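首页 > 课程资料 > 独立音乐人实务 > 第六讲讲义

第六讲 词曲版权和录音版权：一首歌里的两笔账

先说一句，上一讲的作业我都看完了，批注写在各自的文档里，有几位同学把“发行商”和“词曲版权代理”混着用，所以今天我干脆从头讲，讲慢一点，已经懂的同学就当复习吧。

一、一首歌为什么有两份权利

大家平时说“这首歌是我的”，这句话在酒桌上说没问题，写进合同就要出事。一首歌至少拆成两样东西：一样是作品，也就是词和曲；另一样是录音，也就是某年某月某人在某个房间里录下来的那一版，英文里常叫master，行里直接说“母带”。

词曲归写的人，录音一般归出钱录的人。注意我说的是“一般”，合同怎么写就怎么算。你自己写、自己唱、自己掏钱在卧室里录，那两样都在你手里，恭喜，最省心。可是只要多出来一个人，比如找朋友编了和弦，或者棚是别人出的钱，就要开始问问题了。

我自己吃过一次亏。很多年前我给一个叫Mulurby的小厂牌写过一首歌，对方出钱录音，合同两页纸，我看都没看清楚就签了。后来我想把那版录音放进自己的合集，人家客客气气地告诉我：歌你随便唱，录音不行。我只好重新录了一遍，花钱不说，第一版那种愣头愣脑的劲儿再也没录出来！

二、钱从哪几条路来

词曲这边，常见的有这么几种：
表演权：电台放、现场唱、商场里播，都算。
复制权：有人翻唱、压唱片、做下载，要付给词曲作者。
同步权：画面配音乐，影视、广告、游戏都在里面。

录音这边：
流媒体和下载的收入，经过发行商到录音权利人手里。
邻接权里的那部分报酬，各地规定差别很大，一定要查当地的规定，不要听群里的人说。
录音本身的同步授权费。

大家看出来了吧，同步这一项两边都有。一部短片想用你的歌，要拿两个许可，词曲一个，录音一个，缺哪个都不能用。如果对方只拿到词曲许可，他可以找人重新录一版，翻唱的片头曲好多就是这么来的。

三、分成表要在什么时候写

答案是当天。歌写完那天，大家还很高兴的时候。

我课上用的例子是Ngô和Latard这两个组合合写的一首歌。Ngô那边写了全部的词和副歌旋律，Latard那边写了主歌旋律，另外有一位鼓手在排练时加了一段节奏。当时谁也没提比例，等到有广告公司来问，三方开口要的加在一起超过百分之百，这单生意就黄了。后来他们坐下来谈，词曲部分Ngô拿百分之60，剩下的归Latard，鼓手不进词曲，改在录音收入里拿一份。公平不公平？见仁见智，但写下来了就能往前走。

分成表不需要律师腔，把下面这些写清楚就行：
歌名（有曾用名也写上，工作名千奇百怪，过两年谁都不记得）
每个人的法定姓名和艺名
词曲各占多少，加起来必须是100%
录音权利归谁，录音收入怎么分
谁有权替大家答应授权，是一个人说了算还是都要点头
签名

有同学问过我，编曲算不算词曲作者。我的回答可能让人失望：看约定，看贡献，也看当地的法律。单纯把原有的和弦弹得更好听，多数情况下不进词曲；如果那段前奏人人一听就知道是这首歌，那就值得谈一谈。提前谈，别等火了再谈。

四、读一张结算单

Hòa Phùng同学很大方，同意我把她一首歌的结算单拿来上课（金额我隐去了，只留播放数）。她的歌通过Wurnau这家发行商上架，第一个周期1,813次播放，第二个周期1,194次。她当时很沮丧，觉得歌死了。

我倒想请大家先别管涨跌，先看单子上有什么、没有什么。单子上有录音这边的流媒体收入，有平台名称，有地区。没有的是词曲那一份。发行商给你的结算单，通常只管录音，词曲的钱要靠著作权集体管理组织或者版权代理去收，你没登记，这笔钱就挂在那里，没有人会打电话来找你。

所以看到结算单，请按这个顺序核对：
录音编码（ISRC）对不对，是不是同一版录音被传了两次，分成了两个编码
艺名拼写，尤其是带声调符号的名字，平台经常给你弄丢
地区有没有漏
扣掉的手续费是按合同写的比例扣的吗

还有一个编码叫ISWC，是给作品用的。ISRC认录音，ISWC认词曲，一首歌的现场版、原声版、混音版各有各的ISRC，ISWC通常只有一个。考虑到每年都有人在作业里写反，我在这里再啰嗦一遍，请原谅我！

五、资料怎么存 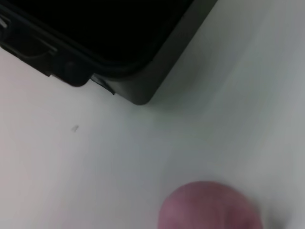 版权纠纷里最值钱的往往是一份带日期的草稿，哪怕它难听得要命。手写歌词、手机录的哼唱、工程文件的早期版本，都留着，别嫌丢人。我见过太多人的做法是找一个深灰色的大塑料箱，口子往里一看黑乎乎的，什么都看不清，然后把歌词本、硬盘、合同一股脑儿往里扔，心里觉得“反正都在里面”。真到要用的时候，翻一下午也翻不出那张签了名的分成表。一首歌一个文件夹，纸的电子的都这样，合同扫描一份放云端，原件另放，这就够用了。

电子文件的命名我建议用“歌名_版本_日期”，比如demo就老老实实写demo，不要写“最终版”“最终版真的”“最终版打死不改”。导出的音频和工程文件放在同一层，工程里用到的采样要注明来源，采样的授权单独讲，放在第八讲。

六、这一周的作业

1. 从自己的歌里挑一首（没有的话，找同学合写的也行），画出它的权利结构：词是谁，曲是谁，录音是谁出的钱，谁有权授权。
2. 给这首歌补一张分成表，所有人签名。签不下来的，把卡住的地方写出来，一样给分。
3. 如果已经上架，贴一份结算单，标出ISRC，写清楚词曲那份钱现在由谁在收，没人收也如实写。

交作业截止到2026年8月7日，传到课程网盘的“第六讲”文件夹，文件名带上自己的名字。合同里有保密条款的，把相关内容涂掉再传。

下一讲讲现场演出的曲目申报，请带上你们最近一场演出的歌单，手写的也可以。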